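Do You Need the Thirty-Day Declutter?

6/10/21

My sister-in-law gave me a decluttering course for my birthday. I think she meant it kindly. It came as a login and a welcome email, and the welcome email told me that my home was "holding a conversation" with me and that I had stopped listening. I read that sentence standing in my kitchen, next to a drawer that won't close. The drawer and I have never had much to say to each other.

The course is called Clarkix. It runs for 30 days and promises that by the end you'll own less, sleep better and spend less money. I can believe the first one. If you tell people to throw things out every day for a month, they'll own less at the end of it. The other two I wanted to see some proof of, and I went looking for it on the site, and what I found was testimonials. Lots of testimonials, all from people with first names only, all of whom used to cry in their garages.

I did the whole thing anyway. I'd been given it, and I don't like to have an opinion about something I quit on day four.

What the course tells you to do

You get an email every morning with a zone. Day one is your wallet or purse. Day two is one shelf of your medicine cabinet. It's gentle at the start, I'll give them that. You can do day one in the time it takes coffee to brew, and you do get a small lift out of tossing expired coupons.

By the second week you're into closets and the tone changes. Now every object has to "earn its place." You pick up a thing and ask it three questions, which I won't repeat here as they're apparently copyrighted, but they come down to whether you use it, whether you like it, and whether you'd buy it again today. That last one bothered me all month. Would I buy my grandmother's gravy boat today? No. I wouldn't buy any gravy boat. I don't make much gravy. I'm still not giving it to the thrift store, and I don't think I've failed at anything by keeping it.

The same goes for tools. I own a pipe wrench I've used twice. Would I buy it again today? Today my pipes are fine. The question only gives the right answer on the day the pipe goes.

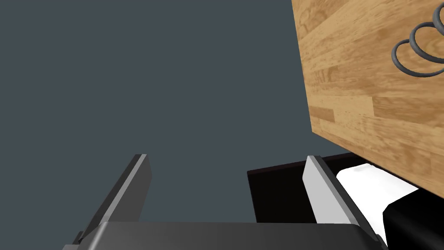
The cost of getting rid of things

Here's where I start to get cranky. The course never adds up what you spend replacing the stuff you threw out. There's a line in the week two email that says anything you discard can be bought again "for less than the cost of storing it." I'd like to see the math on that. I store my things in a house I was already paying for. My mortgage did not go down when I got rid of the bread machine.

Meanwhile, I kept my own list. In September, which is when I did the course, I discarded a set of folding chairs, a tarp, a box of picture hangers, a slow cooker with a chipped lid and a good many T-shirts. Before the month was even out I had bought picture hangers. Then I needed the tarp. The chairs I haven't missed yet, but Thanksgiving is coming and I know how many people are in my family.

I'm aware that this is one person's list. It proves as little as the testimonials do. The difference is that I'm not charging anybody for it.

And you do get charged. On day fifteen the emails start mentioning containers. You've been told for two weeks that you have too much stuff, and now there's stuff to buy to put the rest of your stuff in. The bins are made by a company called Delleris, and they're perfectly decent bins, gray with a lid that snaps. I compared them with the ones at my hardware store and couldn't find any difference except the price and a little embossed leaf. The full "home reset bundle" runs to 500 dollars. I looked at that number for a long time. You could store a lot of gravy boats in 500 dollars.

Where the numbers come from

One claim kept turning up, in the emails and on the sales page and in a podcast they link to: people with tidy homes are less stressed. It's always said as though it settles the matter. I have two problems with it.

The first is that it could easily run the other way. People who aren't stressed have the energy to put things away. When my dad was sick, my house was a pit, and it wasn't the pit that was wearing me out. If somebody had come in and cleared my counters that winter I'd have thanked them, but I'd have been exactly as worried the next morning, only with clean counters.

The second is that the page refers to a survey of 2000 households, run by an outfit called Grundbridge, and I couldn't find it. I found Grundbridge. They have a website with a picture of a bridge on it. I wrote to the address on their contact page and asked for the survey questions, just the questions, and got an automated reply thanking me for my interest in home wellness. I wrote again a week later. Same reply.

Maybe the survey is wonderful. I'd still like to know who they asked. If they asked people who had just finished a paid course whether the paid course was worth it, then I could have guessed the result without bothering 2000 households.

What my friend thinks

I talked all this over with Esperanza Escobar, who took the same course last year and swears by it. I'm putting her side in here because she asked me to, and because she's no fool.

Her view is that I'm judging it as a set of facts when it's really a push. She knew perfectly well that her spare room was full of junk. She'd known for years. What she needed was an email at seven in the morning telling her to go stand in it. She says the questions are silly and the bins are a rip-off and she didn't buy any. But the spare room is a spare room now, and her nephew has slept in it.

I can't argue with the nephew. I did ask her whether a reminder on her phone would have done the same job for free, and she said no, because she ignores her phone. She'd paid for the course and that made her mad enough to finish it.
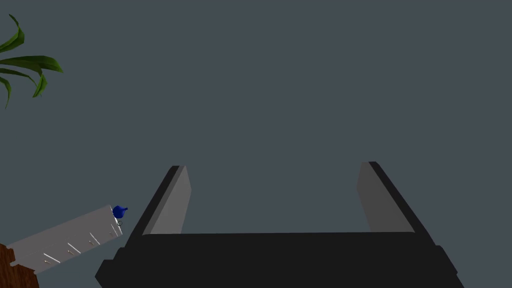

So maybe that's what is being sold, a way of making yourself mad enough. I can see it working for some people. It's how gyms stay open too, and I'd feel better about Clarkix if it said so on the page and left out the part about my home having a conversation with me.

The other thing Esperanza brought up is that she lives alone. I don't, and the course is close to useless on this point. There's one email, on day nineteen, about "bringing your household on board," and the advice is to lead by example. I led by example for eleven days. My husband led by example right back, and came home with a second leaf blower. He says the first one is for the front.

What I kept and what I'd do again

I don't want to pretend I got nothing out of it. Clearing the medicine cabinet was worth doing, some of what was in there was old enough to vote. The one-shelf-at-a-time idea is a good one, and you can have it from me at no charge: pick one shelf, set a timer, stop when it rings. I'd keep doing that with or without emails.

I also liked the rule about mail. You open it standing up, over the recycling, and you don't carry it any farther into the house until you've decided what it is. My mother did this all her life and never thought of it as a method.

What I'd skip is anything that asks you to decide about a thing you haven't touched in years on a deadline of one morning. I put several of those in a box in the basement and wrote the date on it. The course calls this a "delay box" and is quite stern about it. My feeling is that the basement is what a basement is for.

I'd skip the photos as well. You're supposed to take before and after pictures and post them to the members' group, and I looked through a good many of those. Most of the befores were taken at night with the lights off and most of the afters had a vase of flowers in them. Put a vase of flowers in front of my hall closet and it'd look reset too.

There's a follow-up course called Aranda, for people who've finished the first one. I've had four emails about it since. It covers your "digital home," meaning your inbox, and the first thing it would have me do, I suppose, is unsubscribe from things. I did that part on my own last night.

The kitchen drawer still doesn't close. I took everything out of it on day eight, asked all the questions, got rid of half, and put the rest back neatly. Then I took it out again and looked underneath, and the runner is bent. My husband says he has a tool for that somewhere.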